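Search the manual Go

4.2 Recording block examples in simulation

1. Load the block task and set the episode count to 40.
2. Open the gripper fully before each take.
3. Start recording, then move to the block lying off the board.

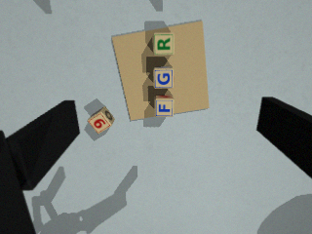 Tekach

4. Close on the block, lift it and set it down on the board. Leave the blocks already there alone.
5. Press Save – or Discard if a finger bumped another block.

Note: Training needs 2,000 saved episodes.

Caution: Changing the lighting partway through starts a new set.

This site uses cookies. Accept
Shares 19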